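Home Visits Gallery Members Contact

Search this site Enter keywords Go

Gallery: the February open day at Stundness

In February a group of us went over to the Stundness building at Stavthorpe for the robotics open day. It ran from ten in the morning until four, with demonstrations on the ground floor and two short talks upstairs. The coach left Sugden at half past eight and we were signed in and wearing our badges before the doors opened to everyone else.

Over 300 people came through during the day, according to the desk. It was busiest just before lunch, and we saw more after two o'clock when the school parties had gone.

The afternoon was given over to the small arms that work on a table top. We had Gorazd Grgić from Hitix as our guide for this part. He has worked on grippers for most of his career and was happy to be interrupted.

The first thing he talked about was card handling. A flat card is awkward for two fingers. It has to be held by the edge, and a small error in the angle means it meets the side of the slot and bends. Boxes and bottles are much easier, and he said most people guess it the other way round.

He also talked about the arm's speed, as several of us had remarked that it seemed slow. The arms at the open day were set well below what they can do. In a workshop with proper guarding they would be run faster, but with the public nearby the slow setting stays on all day. He thought it made for a better demonstration too – you can follow what the wrist is doing.

Someone from our group asked whether the arm knows where the slots are or has to look for them. The answer was a bit of both. It is given a rough position for the organiser to start with and then corrects itself from a camera as it gets close. If the organiser is knocked a little to one side it should still manage. If it is turned right round, it won't. 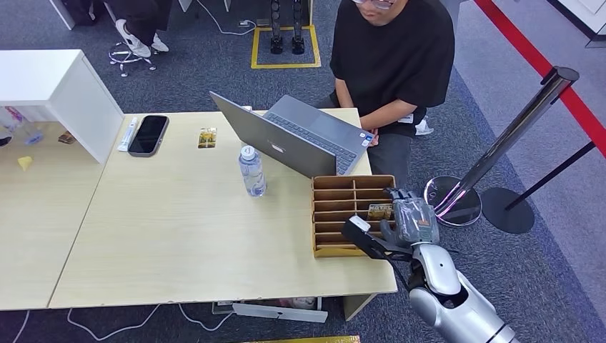 The next question was about cost, and we didn't get a figure. Gorazd's view was that the price of the arm itself matters less than people think. The time goes into setting up the job, and then setting it up again when the job changes. For a firm doing one thing all year that is fine. For a small workshop with a different order every week it may not pay yet, and he was quite open about that.

We asked about cardboard as well. Several members had expected something more expensive for the cards to go in. He likes it for trials because it is cheap, it can be cut to a new size in a few minutes, and it gives way if the arm pushes too hard. The drawback is that the edges soften with use and the slots have to be remade.

On safety, he explained that the arm stops when it meets more resistance than it expects, and that there is a stop button for whoever is running it. Visitors were asked to keep to their own side of the barriers and to leave bags with the desk. Our group stayed for three rounds of questions, and then it was time to go up for the second talk.

The talk covered training for people who want to work with this kind of equipment. Stundness takes on 6 trainees a year, and they don't need a degree. Two of the current ones spoke, both of them clearly nervous, and both good. One had come from a bakery and the other from repairing lawnmowers. Leaflets were handed out at the end and there are a few spare – ask at the next meeting if you would like one.

Tea was in the canteen from half past three. The coach got back to Sugden just after five. Thank you to everyone at Stundness for having us, and to Gorazd for the extra time.

The next visit will be announced on the Visits page when the date is settled. Places on the coach go in the order that names are received.

Comments (4)

Maureen T.
I enjoyed the talk by the trainees more than I expected to. Could the leaflets be put on the website as well? My grandson is interested and he lives too far away to come to a meeting.

D. Platt
Good write-up. I thought Gorazd said the camera does most of the work and the starting position hardly matters, but I was standing at the back and may have misheard.

Keith
He said both, I think. The starting position matters for the first part of the move and the camera takes over after that. I asked him again on the stairs.

Sugden Jean
Did anyone pick up a green umbrella on the coach? I left it on the rack near the front. Also, I would go again, but could we have a later start next time.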